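Minutes of the May get-together, Brundelden Hall kitchen and refreshments group

Held in the small meeting room at Brundelden, kettle on from half past six, proper start at seven. I took the notes again (my turn came round quicker than I expected!), so if I've got you down as agreeing to something you didn't, shout before the next one.

Present: nine of us round the table, which is more than last time. Apologies from three, one of whom sent a lemon cake in her place and was thanked warmly.

Last minutes

Read through and agreed with one change. I'd written that the Radwood room had two working sockets and it has three, the third one being behind the piano. Fixed.

Matters arising

The dripping tap in the kitchen has been seen to. New washer, all done in ten minutes, no charge. The missing cake tins are still missing. We had a bit of a chat about where they could be and the best guess is that they went home with somebody after the spring lunch, so I'll put a note on the board by the door.

The Fabbri coffee machine was descaled as promised and makes much less of a racket. It does still spit if you open the steam too fast, so please go gently.

Money

We had £872 in the refreshments tin and bank account put together at the end of last month. Spent since then: £106, mostly on tea towels, bin liners and the new urn lead. The spring lunch brought in a bit less than we hoped, but everybody who came had seconds, so I'm counting that as a good day. There was a question about whether we should put the price of a cup of tea up. Four were for it, the rest against, so it stays as it is and we look again in the autumn.

The main hall: tables, chairs and bins

This took up most of the evening and I'll try to be fair to both sides. We all went through to the hall with our mugs so that we could talk about it standing in front of it, and then came back and argued in comfort.

Tablecloths first. The pale pink one with the light pattern is liked by nearly everyone. It was felt that it cheers up that end of the hall, what with the wall being so white. The one grumble was that a pale cloth shows every drip of gravy, and I can't say that's wrong. Agreed to keep it out for teas and coffees and to use the wipe-clean ones for hot meals. I offered to wash and iron the pink one this month, and somebody else will do the month after, so I'll draw up a little list.

Trays next. We have been trying the light grey plastic ones with the divided compartments, and opinion was split right down the middle. For: you can carry a whole lunch in one go, the raised rims stop things sliding off, and there's far less washing-up. Against: they feel a bit like school, and the custard gets into everything if you're not careful with the ladle. I'm in the first camp (I was the one doing the washing-up). After a lot of back and forth we said we'd carry on with them for the weekday lunches and get the china out for anything with candles on it. The full set stands at 43 trays after the last count, and they now live on the second shelf down in the pantry.

Then the seating. The round cushioned seat in the grey flowery fabric is very popular and people do make a beeline for it. It was pointed out that white upholstery beside a dinner table is asking for trouble. Someone suggested a throw, someone else said a throw would hide the only pretty thing in the hall, and we left it there. The chairs with the curved wooden backs are sound as far as we know, but a couple have started to creak, so could whoever is stacking them please put the creaky ones to one side. I've got wood glue.
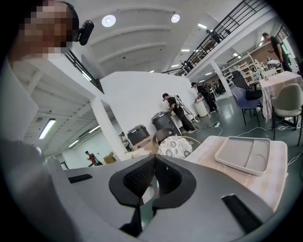
The hall, from the table end, with the bins along the white wall

Bins were the longest item, would you believe. We've got the two dark grey ones against the wall, the taller and the shorter, and the trouble is that people use whichever is nearest, no matter what they've got in their hand. Several ideas were put forward. Moving them into the kitchen was turned down straight away as there's no room to swing a teaspoon in there as it is. Labels on the lids got a better hearing. In the end we settled on the taller one for general rubbish and the shorter one for recycling, with big clear labels at eye level on the wall, and I said I'd have a go at making them. Please be kind about my lettering!

On cardboard: boxes must be flattened and taken out at the end of the session. They've been collecting in front of the shorter bin, and then nobody can get at it without a shuffle and a stretch. If a box is still wanted, write on it what it's for and put it in the store.

Cloths: clean ones folded, used ones in the bag on the back of the kitchen door. A folded cloth left out on the side could be either, and I for one don't fancy guessing.

We also talked about keeping the floor clear along that wall. Anything that stands on the floor there needs enough space round it for a person to bend down or turn without bumping into their neighbour. Agreed to leave a good stride between things and to try it for a month.

Deliveries

Iltidura have changed their delivery slot to mornings, before ten. Two people can let them in and we've got the spare key sorted. Milk will go on the same order from next time, which saves a trip to the shop.

Anything else

The summer tea: general feeling was yes please, with scones. Someone wants a raffle, someone else never wants to see another raffle as long as she lives. Carried forward.

A new clock for the hall was asked for. The old one loses four minutes a week and lunch has been getting later and later. Up to £15 agreed.

Lost property: one umbrella, one glove, a pair of reading glasses in a tartan case. All in the drawer under the urn.

To do

Me: bin labels, pink tablecloth, note about the cake tins, washing list.
Kitchen pair: check the chairs for creaks, tell me how much glue is needed.
Whoever is passing a clock shop: clock.

We finished at ten to nine and polished off the lemon cake. Next meeting same room, same time, and could somebody please bring biscuits, as we're down to the plain ones.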